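Handout 6: Two-arm cube stacking on the shared bench
Course: Building a Manipulation Cell in a Shared Workshop
Notes by Matilde Louro

6.1 Scope

Handout 5 ended with both arms mounted, powered and answering on the bus. The present handout covers the first task that uses them together: a tower of three cubes in the order blue, pink, blue, built near the middle of the round table. The controller is the Gorka board from Handout 3. The planner is Skenov, in the version pinned in the course archive. Later versions change the sign of the wrist roll and will not run these files.

Readers who built the one-arm variant can do sections 6.2 and 6.5 and skip the rest.

6.2 Table frame and origin

The table is round, so it has no corner to measure from. Use the center of the top as the origin, with x toward the wall and y toward the left arm. Find the center by stretching two strings across the full diameter at right angles. Mark it with a pencil cross no larger than 3 mm. Tape lifts at the edges and catches the bottom cube.

Record the table height for each arm separately. On our build the two bases differ in height, and a single shared value put one set of fingers into the varnish. Touch down with the fingers closed, at low current, and store the reading in the table_z field of each arm file.

Check the origin again after anyone has moved the table. In a shared workshop, assume this has happened.

6.3 Division of work

The two arms need not carry the same end effector. A multi-fingered hand tolerates a cube that is rotated a few degrees and can hold it from above and below. A parallel-jaw gripper needs the cube square to its pads but releases it more predictably. Skenov treats both as a tool with an approach vector and an opening width, and the task file assigns cubes to tools.

Only one arm may be inside the stack zone at a time. The zone is a vertical cylinder, 134 mm in radius, centered on the origin. The waiting arm holds its position outside it with the tool pointed inward. The request and release of the zone are two lines in the task file and are the usual source of deadlock. If both arms stop and no fault is logged, look there first. 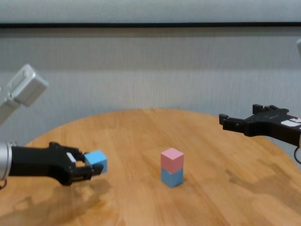
6.4 Placing the third cube

The first two placements are made against the table or against a cube with the full weight of the table under it. The third is made against a column that can slide at two faces, so it is run slower and with different limits.

Procedure:

1. Request the zone. Confirm that the other arm reports its hold position.

2. Approach at 30 mm above the expected top face of the pink cube. Pause for one camera update. If the measured column is off by more than 2 mm in x or y, correct the target before descending.

3. Descend at 26 mm/s to the last centimeter, then at a quarter of that speed until contact. Contact is taken from wrist current. The threshold on our build is 493 counts. Yours will depend on cable drag and must be measured with the tool empty.

4. Stop the descent on contact. Do not command the calculated height, as any error in table_z is then pushed through the whole column.

5. Open both fingers by the same amount. With unequal travel, the slower pad drags the top cube sideways. Inspect the linkage screws on both fingers for play before blaming the software.

6. Retreat straight up and release the zone.

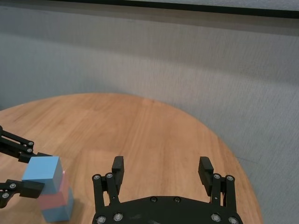
6.5 Faults seen on this build

Column leans toward the wall. The camera offset in x is wrong, usually after the Ekström bracket has been removed and refitted. Repeat the calibration in Handout 4.

Top cube returns with the gripper. Opening width too small, or residue on the pads. Wipe the pads with isopropyl alcohol and let them dry.

Contact reported in free air. A cable is pulling on the wrist. Give it a longer loop and repeat the empty-tool measurement.

Pink cube not found. The Gravora color tables were recorded in December under workshop lamps. In daylight the pale pink drifts toward the wood tone. Record a new table with the blinds in their normal position and save it under a separate name.

6.6 To hand in

Submit both arm files, the task file and the current log for one complete stack. The log must include the third contact. State the threshold you used and the empty-tool reading it was derived from. Mechanical changes to either tool go on the build sheet, with a sketch if the approach vector has changed.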